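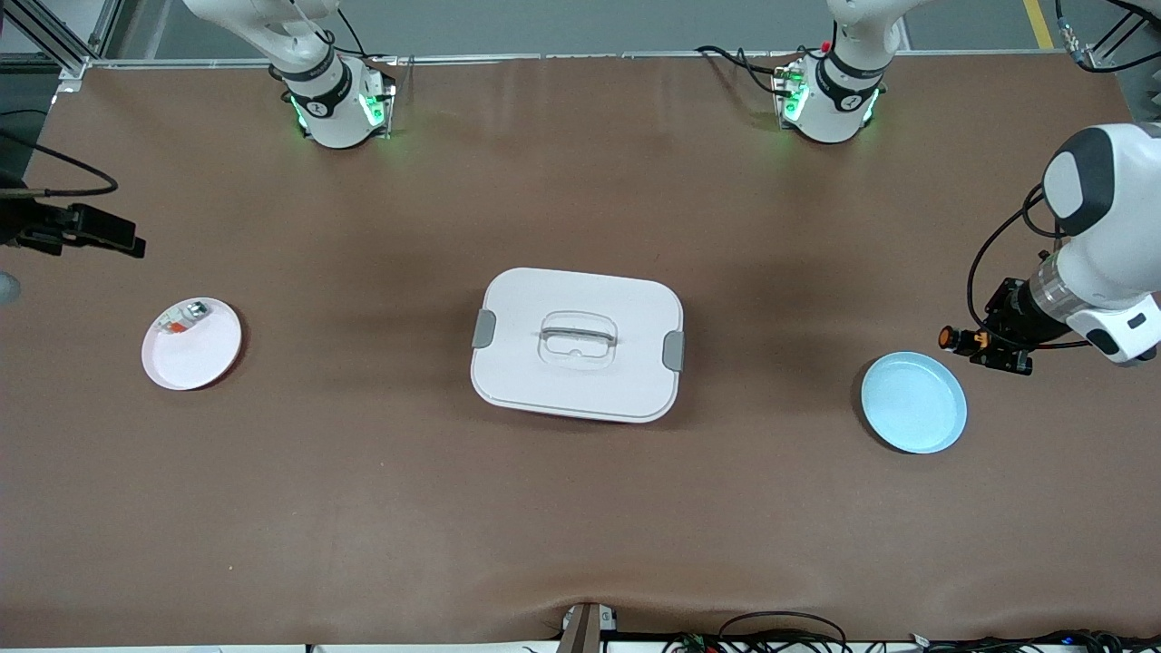
Vanden Haushaltsforum > Tisch & Küche > Hilfe gesucht
von Mwanaisha Nyamweya, April

Problem: Tischmatte wirft vorne Falten, Teller stehen schief

Hallo zusammen, ich mache das jetzt mal als Protokoll, weil ich beim letzten Mal (die Sache mit der Spülmaschine, manche erinnern sich) vier verschiedene Tipps gleichzeitig ausprobiert habe und hinterher keine Ahnung hatte, welcher davon geholfen hat. Diesmal also schön der Reihe nach!

Ausgangslage: große braune Tischmatte, glatt, eigentlich sehr hübsch, habe ich bei Cindis gekauft. Hinten liegt sie prima. Vorne, wo sie Richtung Tischkante runtergeht, hat sie so sanfte Wellen. Außerdem sind da ein paar hellere Stellen drauf, und ich rätsele, ob das Licht ist oder ob die Matte da schon gelitten hat. Drauf stehen bei mir der rosa Teller links, der hellblaue rechts und dazwischen die weiße Dose mit Deckel. Hinten stört mich gar nichts, aber sobald ich die Teller weiter nach vorne ziehe, kippelt der rosa Teller, und beim Suppelöffeln macht mich das wahnsinnig.

Versuch 1, morgens: Matte komplett runter, umgedreht und aufgerollt, also gegen die Falte. Zwei Stunden so liegen lassen. Ergebnis: Die Wellen waren danach flacher, dafür stand eine Ecke hoch. Beim Abendessen alles wieder wie vorher.

Versuch 2: Beschwert. Ich habe den dicken Atlas genommen und dazu ein paar Kochbücher, alles über Nacht auf die Vorderkante gelegt (vorher ein Geschirrtuch drunter, wegen Abdrücken). Das hat wirklich was gebracht, jedenfalls auf der Fläche. Direkt an der Kante, wo das Zeug überhängt, natürlich nicht, da kann ja kein Buch liegen. Hätte ich mir denken können.

Versuch 3: Föhn auf lauwarm, mit Abstand, und dabei mit der Hand glattgestrichen. Hat mir meine Schwägerin geraten. Bitte vorsichtig nachmachen, ich weiß nicht, aus was eure Matte ist, und bei meiner steht das Schildchen nicht mehr dran! Bei mir ist nichts passiert, weder gut noch schlecht. Na ja, der Föhn ist jetzt in der Küche und im Bad sucht ihn jemand.

Zwischendurch habe ich beim Händler angerufen. Sehr nette Dame, sie meinte, bei Matten, die über die Kante hängen, sei das normal, und ich solle sie nach hinten schieben oder kürzen. Kürzen!! Ich habe die doch extra groß genommen, damit vorne nichts aufs Holz tropft.

Versuch 4: Nach hinten geschoben, ein kleines Stück nur. Vorne hängt sie jetzt weniger über, und siehe da, der rosa Teller steht ruhig, wenn ich ihn eine Handbreit von der Kante weglasse. Der hellblaue hat sowieso nie gewackelt. Die Dose auch nicht, aber die bewegt ja auch keiner außer mir.

Zu den hellen Stellen: mit feuchtem Lappen und einem Tropfen Bawa-Spülmittel drübergegangen, trocknen lassen, abends unter der Lampe nochmal geschaut. Eine ist weg, beim Rest bin ich mir nicht sicher. Je nachdem, wo ich stehe, sehe ich sie oder eben nicht. Hat da jemand Erfahrung? Ich will ungern mit was Schärferem ran.

Status: Kippeln erledigt, Falten halb, Flecken offen. Ich lasse den Beitrag also noch auf. Falls jemand weiß, ob man so eine Unterlage an der Tischkante mit Klammern festmachen kann, ohne dass man beim Sitzen ständig mit dem Ärmel hängenbleibt, bitte gerne her damit, auch mit Bezugsquelle!

Liebe Grüße aus Cerville
Mwanaisha

Beitrag drucken | Per E-Mail weiterleiten

Kontakt | © Vanden Haushaltsforum | Nach oben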